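Setting up a play kitchen plate for a toddler table
Written by Augustina Aryee

A play kitchen gets far more use when a few things are put out on a table than when the whole lot stays in a box. I set one up in February for two children and have kept to the same method since. It takes a couple of minutes once you have done it a few times.

What you need
One plastic or melamine plate, any plain colour
Two or three pieces of play food
A low table with a wipeable or oiled top
A lidded tub for everything else

Step 1. Clear the table
Take off cups, crayons and anything that belongs to another game. Wipe the top and dry it. If the table is wood, go with the grain so crumbs don't get pushed into it.

Step 2. Choose the food
Pick pieces in strong, different colours. Orange and red stand out well on a pale green plate. Check each piece for splits and loose parts before it goes out, and throw away anything that has cracked. Fabric pieces can go in a net bag in the wash at 40 degrees.

Step 3. Put the plate down first
Lay it flat and away from the edge of the table, then add the food. Leave space beside it – children like to take things off the plate and line them up.
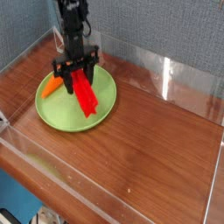 Carrot and a red piece on the green plate, with clear table to the right.

Step 4. Keep it small
Two pieces are plenty for a child under two. Older ones can have four or five, plus a bowl. If a piece is being ignored, swap it for something from the tub the next morning.

Step 5. Try the plate upright
For a change, tilt the plate up at the back like a plate on a dresser and put the food in front. A plate stand from a kitchen shop will hold it. Use a light plate for this and stay nearby, as it will get knocked over. 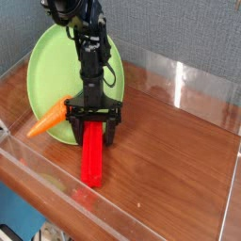
Plate tilted up behind, carrot and red piece in front.

Step 6. Put away
Wash hard plastic pieces in warm soapy water and leave them on a tea towel until fully dry. Hollow ones can trap water, so give them a squeeze or a shake. The food goes back in the tub and the plate on top – ours fits under the lid if it goes in last.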